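Home Services My Requests Knowledge Base Staff Directory Log Out

Lukumay Recreation Services
Instructor Systems Support: Request Record

Subject: Group fitness instructors shown as "Not Current" in Prolix and unable to be rostered
Requested by: Joyce Mwakalinga, Programme Coordinator, Sternport Leisure Centre
Assigned to: Naomi Mutiso, Instructor Systems
Priority: 2
Status: Resolved, monitoring
Period: May 2023

Original request

A number of casual instructors at Sternport have been marked "Not Current" in the Prolix instructor register. The affected people teach yoga, mat Pilates, aqua fitness and the seniors' strength programme. All of them held current status when the previous roster was published, and I am not aware of any whose first aid certificate or insurance has lapsed.

The roster will not accept an instructor who is "Not Current". I have been able to cover the early classes by asking permanent staff to take them, but this cannot continue beyond the present roster. Two instructors have also received the automated letter advising that their teaching privileges are suspended. Both were distressed by it, and one telephoned the centre to ask whether a complaint had been made against her. I would ask that the letters be stopped while the matter is looked into.

I have checked the certificates held in our own filing cabinet against the register for the instructors I could reach. The expiry dates match.

J. Mwakalinga

Support note: acknowledgement

Request received and accepted. The automated suspension letter has been switched off for all centres. Letters already issued cannot be recalled from the system. The coordinator is asked to advise the recipients by telephone that their status is under review by Instructor Systems and that no complaint or conduct matter is involved. A written correction will follow once the cause has been established.

Please supply the names and register numbers of the instructors affected, and confirm whether any Floltport instructors have reported the same problem.

N. Mutiso

Requester reply

List attached to the request. The coordinator at Floltport reports that all instructors there show as current. Several of our people teach at both centres. Those whose home centre is recorded as Floltport appear to be unaffected, even where most of their classes are held here.

J. Mwakalinga

Support note: initial checks

Current status in Prolix depends on four items: a valid first aid certificate, valid insurance, a completed induction for the home centre, and sufficient teaching hours in the assessment period. The first three were checked for every name on the list.

First aid certificates: present and in date. One certificate had been uploaded upside down but was legible and had been accepted.

Insurance: present and in date.

Induction: completed. One instructor's induction was recorded under her former surname. The record was merged. Her status did not change as a result, so this was set aside as a separate matter.

Teaching hours: every affected instructor shows fewer hours than expected. In several cases the total is nil for the whole of April, although the class attendance sheets show that the instructor taught throughout the month.

The fault therefore lies with the teaching hours. The hours are not entered by hand. They are copied to the register from the class timetable by an overnight transfer.

N. Mutiso

Support note: items tested and excluded

Class codes. The seniors' strength programme was given a new code this year, and it was considered possible that hours taught under it were being disregarded. A test class was created under the new code at Floltport and the hours appeared in the register the following morning. Excluded.

Substitute teaching. Where one instructor covers for another, the hours should be credited to the person who taught. Sternport makes more use of substitutes than Floltport does. A sample of substituted classes was traced and the credits had been prepared correctly in the timetable. Excluded.

Cancelled classes. The aqua programme lost several sessions to pool maintenance. Cancelled classes do not attract hours, and the instructors concerned were short by far more than the cancelled sessions would explain. Excluded.

User permissions. The Sternport coordinator's account was compared with the Floltport coordinator's account. The permissions are identical. Excluded.

Requester query

Would it help if I typed the missing hours in by hand? I have the attendance sheets and could work through them in the evenings. The instructors are asking what they should do about next month's classes, and some may accept shifts elsewhere.

J. Mwakalinga

Support note: reply to query

Please do not enter hours manually. If the transfer is subsequently corrected, it will add the same hours a second time, and each record would then have to be reconciled individually. A temporary override has been applied to the listed instructors, which allows them to be rostered while their status remains under review. The override appears as a small flag beside the name in the roster and may be disregarded by reception staff.

The override relates to teaching hours only. It will not permit the rostering of a person whose first aid certificate or insurance expires in the meantime.

N. Mutiso

Support note: cause identified

The transfer log was obtained from the system administrator. The log reports a successful completion each night, and for that reason no alert was raised. On examination, however, each completed transfer for the monthly recalculation contains exactly 3000 rows.

The transfer has an upper limit of 3000 rows per file. Rows beyond the limit are dropped without an error. The file is sorted by home centre in alphabetical order, so Floltport rows are written first and Sternport rows last. When the autumn timetable was expanded, the combined number of class entries passed the limit for the first time, and the rows at the end of the file were lost. This agrees with the requester's observation that home centre determined who was affected, and that the location of the classes had no bearing on it.

Within Sternport the rows are sorted by surname. A search was made for all Sternport instructors falling after the cut-off point. The search returned 29 records, including several instructors who were not on the original list because they had accumulated enough hours earlier in the period to remain current. Their totals were nevertheless wrong and would have caused the same difficulty at the next assessment.

N. Mutiso

Support note: corrective action

The transfer has been divided into two files, one for each centre. Each is well within the limit. The April hours were then cleared and transferred again in full.

A row count has been added to the end of the process. It compares the number of rows in the timetable with the number received by the register, and any difference will now send a notice to Instructor Systems.

All 29 records have been recalculated. The affected instructors have returned to "Current". The temporary overrides have been removed.

The coordinator is requested to check a selection of records against the attendance sheets before the request is closed. It is suggested that the selection include at least one instructor who teaches at both centres and one who regularly substitutes.

N. Mutiso

Requester reply

I have checked the yoga and aqua instructors in full and a selection of the others. The hours agree with the attendance sheets, with one exception. A Pilates instructor is short by a single class. On looking further, the class was never marked as delivered at our end. I have corrected the timetable and expect it to come through with the next transfer.

The next roster has been published with all instructors in their usual classes. I would be grateful for the wording of the correction letter so that I may read it before it is sent. The instructor who telephoned has asked for a copy to be placed on her file.

J. Mwakalinga

Support note: correspondence

The draft letter has been forwarded to the coordinator. It states that the earlier notice was issued in error owing to a fault in the transfer of teaching hours, that the instructor's privileges were at no time subject to review on grounds of conduct, and that the earlier notice has been withdrawn from the instructor's file. A copy of the correction will be retained in its place.

The automated suspension letter remains switched off. It will be reinstated following the next monthly recalculation, provided that the row counts agree. Until then, coordinators will receive a list of any instructor whose status changes and should contact Instructor Systems before taking action.

The missing Pilates class has since been received by the register. The request will stay open in monitoring until the next recalculation is complete, and coordinators at both centres should add any further discrepancies to this record and refrain from opening a new one.

N. Mutiso
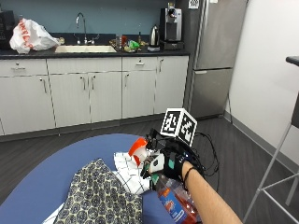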